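My kitchen checklist before a big frying day, with comments

I fry a lot. Cheese croquettes, salt cod fritters, potato cakes with dill, whatever the season and my stomach want. Every July I make a huge batch for the street supper in Padside, and after one year when the oil came up over the side of the pot (my eyebrows grew back, thanks for asking!) I started keeping a list taped inside the pantry door. People keep asking me for it, so I've typed it up with my notes next to each line. The answers are from my last run through it, the morning of the supper.

BEFORE THE OIL COMES OUT

1. Stove top clear and wiped down
OK. I moved the salt pig, the paper towels and the wooden spoons over to the other counter. Paper towels next to a gas flame is how my aunt lost a set of curtains.

2. Pot is deep, heavy and sits flat
OK. I use the old Katsaros stockpot that wobbled for years until I finally saw that the burner grate was bent and the pot was fine all along. New grate, no wobble. If yours rocks even a little, stop and sort it out.

3. Handles turned in
OK. Does it every time, checks it every time. I still caught my sleeve on one last fall.

4. Lid within reach, and it fits
OK. It's a flat metal lid and it lives on the left side, because I'm left-handed and I want to slide it on without crossing over the pot. No glass lids for this job, please.

5. Extinguisher in date, gauge in the green
NEEDS ATTENTION. Gauge was green but the bracket had come loose from the wall and the thing was leaning on the flour bin. Fotis Chatzigeorgiou from next door came by with a drill and two longer screws, and stayed for coffee. Fixed before I lit anything.

6. Baking soda, big box, open
OK. For a very small flare-up only. Flour is NOT the same thing and must never go on a fire, however close the bag is standing.

7. Kids and dog out
OK-ish. Dog out. The kids had to be bribed with the first plate.

THE OIL

8. Pot no more than half full
OK. This is the line I added after the eyebrow year. Croquettes push the oil up and then the bubbles push it up again. I go a little under half and sleep better.

9. Oil smells clean
OK. I opened a fresh bottle of Flostar sunflower oil. The leftover from the month before smelled like an old crayon, so I threw it out (in the trash, in its own bottle, never down the sink).

10. Thermometer clipped and not touching the bottom
FIXED. It had slid down and was reading the metal. I pulled it up a finger's width. I like 350 degrees for croquettes, and I let it climb back up between batches even when there's a line of hungry people behind me.

11. Everything going in is dry on the outside
TWO REJECTS. Two of the potato ones had a crack with filling showing, and wet filling plus hot oil means spitting. I patched them with more egg and crumbs and put them back in the fridge to firm up. They went in last and held together fine.

12. Spoon or basket dry too
OK. I forgot this one for years! A spoon straight from the dish rack spits just as badly as a wet croquette.

THE FOOD ITSELF

13. Filling chilled right through
OK. Overnight in a shallow tray. A deep bowl stays warm in the middle for hours, and I don't like warm creamy filling sitting around, for texture or for tummies.

14. Raw egg station kept away from the finished plates
NEEDS ATTENTION. Noemí Serrano was on crumbs and I was on frying, and we both kept reaching for the same tongs. Now there are two pairs, with red tape around the raw ones. She thinks the tape is ugly. It stays.

15. Cooked ones on a rack, uncovered
OK. I know foil keeps them warm, but it makes them soggy. I use a low oven, 200 degrees, door shut. I made 41 of the cod ones and all of them stayed crisp.

16. Labels out for fish, milk, egg and wheat
OK. Handwritten and slightly greasy, but readable. I stick them on the serving plates before the food goes on, or else I forget.

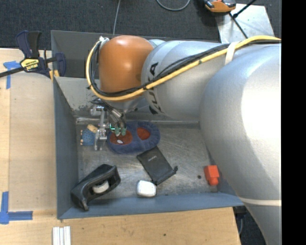
AFTERWARD

17. Burner off, checked by a second person
OK. Noemí checked. I checked her checking.

18. Pot stays where it is until the oil is cool
OK. It takes ages, much longer than you want it to with a kitchen in that state. I leave it on the back burner overnight with the lid on and a note on top saying HOT, even once it probably isn't.

19. Floor mopped with dish soap
DONE TWICE. Oil mist gets everywhere and the tiles by my stove turn into a skating rink. Once with soap, once with plain water, then socks off and feel for slippery spots with your feet.

20. Hood filter out and soaked
NOT DONE. It's still up there. My Hetis hood has the kind that lifts straight out, so I have no excuse at all. I'll soak it in hot water with soap before the next batch, and I've drawn a big star by this line on the pantry copy so it gets done first.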